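Thursday, August 28, 2025
Logged by Po-yen Yip

Ticket 672: Stock count in Jovuvon disagrees with the shelf, the delivery note and common sense

Reported by Yuk-lan Tsang, who looks after orders for the Plikosach toy catalogue. According to Jovuvon we hold 700 sets of plastic shape blocks. According to the shelf we hold 20. Customers have been cheerfully buying the difference.

First thing tried: log out, log in. The figure remained 700, and now I also had to reset my password.

Second thing tried: clearing the cache on the office machine. This lost Yuk-lan her saved searches, for which I have apologised twice. Still 700.

Third thing tried: reading the import log, which I should have opened before breakfast. The supplier file from Siriwan has a new column in it, pack code, sitting exactly where quantity used to be. The pack code for the block sets is 700. Jovuvon took it at its word.

Fourth thing tried: turning off the nightly import and typing in the shelf figure by hand. It held for the afternoon, then jumped back at the next sync. A second import job exists, set up on the old Wisance account, and it had been running all along without bothering anyone.

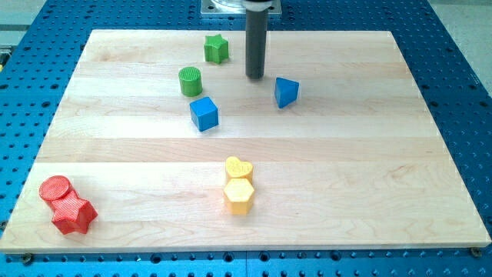 Will orders already taken against the wrong figure be cancelled?

They stay open as back orders. Yuk-lan is writing to each customer with a new delivery date, and anyone who would sooner have a refund can reply to that email.

Both import jobs are now off. I have remapped the columns by name, so Siriwan can shuffle them as often as the mood takes them. Test import run on the blocks only: 20 in, 20 shown. Full import run after that: 32 lines rejected for blank pack codes, passed to Yuk-lan, who did not thank me.

Still to do: close the Wisance account. The login belongs to a mailbox we deleted. I have raised a separate ticket and assigned it to myself, there being no one else on the list.

Status: open, waiting on supplier.

Related tickets
Wisance account: password reset goes to missing mailbox
Jovuvon: saved searches gone after cache clear
Plikosach catalogue: prices showing without VAT
Label printer prints everything twice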